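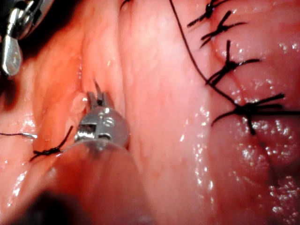
점심 먹고 두 시. 화면은 켜져 있는데 눈은 창밖. 누구나 아는 그 시간이다. 요즘 직장인들 사이에서 이 시간에 '알림 끄기'를 한다는 얘기를 듣고 취재를 시작했다. 마감이 코앞이라 길게는 못 쓴다.

먼저 숫자부터. 일정관리 앱을 만드는 브리벨(Brivel)이 5월 한 달 동안 사용자 1,930명의 알림 기록을 들여다봤다. 하루 종일 알림을 켜 둔 사람이 881명. 거의 절반. 생각보다 적다고 해야 하나 많다고 해야 하나. 나는 적다고 봤다. 편집부에선 전원 켜 놓고 산다.

브리벨에서 이 조사를 맡은 빌호 투루넨(Vilho Turunen)은 통화 내내 말이 빨랐다. "사람들이 알림 때문에 일을 못 한다고 하잖아요. 근데 기록을 보면 알림이 없는데도 폰을 들어요. 올까 봐 드는 거죠." 올까 봐. 메모장에 이것만 크게 적어 놨다.

## 몰아서 본다는 것

올트빌(Oltville)의 회계사무소 던스턴(Dunstan)은 작년 봄부터 메신저 확인을 하루 3번으로 줄였다. 출근 직후, 점심 직전, 퇴근 한 시간 전. 나머지 시간엔 메신저 창을 닫는다. 급하면 전화. 전화가 오면 진짜 급한 거다.

처음 몇 주는 엉망이었단다. 거래처에서 답이 없다고 항의, 신입은 물어볼 데가 없어서 멀뚱멀뚱. 결국 신입한테는 예외를 뒀다. 옆자리 선배한테 말로 물어보기. 그게 왜 예외인지는 잘 모르겠지만 아무튼 규칙에 그렇게 써 있다.

대표인 워릭 하페타(Warrick Hapeta)는 본인이 제일 못 지켰다고 했다. 화장실에서 몰래 봤다고. 직원들도 다 알고 있었고.

"조용해지니까 오히려 불안하더라고요. 나 없이도 돌아가나 싶고." 지금은? "돌아가요. 좀 서운하죠."

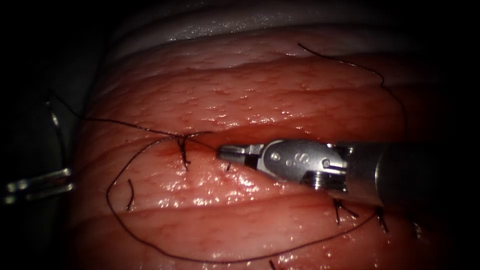 *조직 표면 쪽으로 들어온 수술 로봇 기구.*

## 안 맞는 사람도 있다

반대 사례. 트레이덤햄(Tradumham)의 한 고객센터는 같은 방식을 해 보다가 5일 만에 접었다. 당연하다. 문의가 들어오는 게 일인데 문의를 안 보면 어쩌나. 대신 두 명씩 돌아가며 한 시간씩 창구에서 빠지는 걸로 바꿨다. 그 시간엔 밀린 기록 정리만. 이쪽은 아직 한다고.

투루넨도 비슷한 말을 했다. 횟수는 중요하지 않고, 정해져 있느냐가 중요하다고. 하루 열 번이어도 열 번이 언제인지 알면 된다는 거다. 직종마다 다르니 남의 회사 규칙을 그대로 배끼지 말라고도 했다.

그럼 뭐부터 하나. 하페타 씨가 권한 건 싱거울 정도로 간단하다. 배지부터 끄기. 아이콘 위에 뜨는 빨간 숫자 말이다. 소리도 진동도 그대로 두고 그것만. 일주일 해 보고 괜찮으면 단톡방 알림. 업무용 메일은 맨 마지막이고, 팀에 미리 말해 두는 게 낫다. 말 안 하고 끄면 그냥 연락 안 되는 사람 된다.

나도 해 봤다. 배지만 껐다. 첫날 폰을 더 자주 봤다. 숫자가 안 보이니까 일일이 열어 봐야 했다. 이튿날도 비슷. 사흘째 오후에 원고 쓰다가 네 시가 넘은 걸 알았는데 그동안 한 번도 안 열었더라. 메시지는 네 개 와 있었고 그중 하나가 편집장. 마감 언제냐고.

답장은 했다. 늦게 됬지만.

투루넨 쪽 후속 조사는 재택근무자만 따로 떼서 본다고 한다. 나오면 다음 호에 짧게 싣겠다.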